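3.2 What people kept on the counter

I should say up front that this was the part of the study I looked forward to most, and also the part where my plan went wrong first. The idea was simple. We wanted to know how families in rented apartments use the kitchen counter over the course of a summer, and whether the stuff that sits out on it follows the cooking or follows something else entirely. I had a pet theory that it would follow the cooking. I'm a person who leaves the salt out, so of course I thought that.

We ran the study in two apartment blocks, Haslam and Skernau, both put up by the same builder and both with the same galley kitchen (one long counter, one short one, a window over the sink if you got lucky). Each household got a paper diary with a page for every evening in July. On each page they wrote what was on the long counter at bedtime and who had put it there, if they knew. I read every page myself, 749 of them, mostly on the train, and I can tell you that people's handwriting gets a lot worse toward the end of the month.

The diaries were looser than I'd hoped. Some people wrote "usual mess" and left it at that. Others wrote half a page on a colander! I ended up sorting entries into cooking things, eating things, paper (mail, school forms, coupons) and play things, with a leftover pile for whatever wouldn't go anywhere. The leftover pile held 139 entries, and I went through it twice to be sure I wasn't just being lazy. A good part of it was single socks. I have no theory about the socks.

Paper won in Skernau, and it wasn't close. Mail came in, got put down by the toaster and stayed there until somebody needed the toaster. Several diaries have the same unopened envelope on page after page, and one mother began writing to it directly, which I loved but couldn't code. In Haslam the paper mostly went to a shelf by the front door. The front doors there open right next to the kitchen, and the shelf is the first flat thing you come to, so I'm inclined to blame the floor plan before I say anything about the tenants.

Cooking things behaved the way I expected, for once. Pots came out, got washed, and sat on a towel till morning, especially in homes where the cupboards were above shoulder height. I also asked each household to mark the one thing on the counter they'd most like to see gone, and hardly anyone picked a pot. They picked chargers.

Play things were the surprise. I had put that group in almost as an afterthought, and in homes with kids under six it was the second biggest of the lot. Parents told us in the follow-up calls that pretend food lives where real food lives. It gets carried in, it gets "cooked" next to whatever is being cooked, and by bedtime it has more or less moved in. Figure 2 gives a fair idea of the mix.
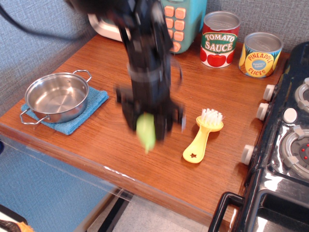 Bustbridge Papers in Home Life, Vol. 14

Figure 2. Toy cans and a small steel pot on a wooden counter, with a folded blue cloth under the pot.

What struck me, going back over the entries, was how rarely the parents complained about it. They complained about mail and they really complained about chargers, but a toy can next to the stove was written down in the same flat tone as the kettle. One father listed a plastic egg under cooking things, and when I called to check, he thought about it and asked me to leave it there. So I did, and it's in the cooking totals.

I'd be careful about pushing any of this too far. July is a strange month, with kids home all day and plenty of suppers eaten outside, and I'd bet the paper pile looks very different once school forms start arriving. We also only asked about bedtime, so anything that came out and went back before then is missing. The next section takes up the short counter, where the diaries are thinner and I had to lean more on the follow-up calls.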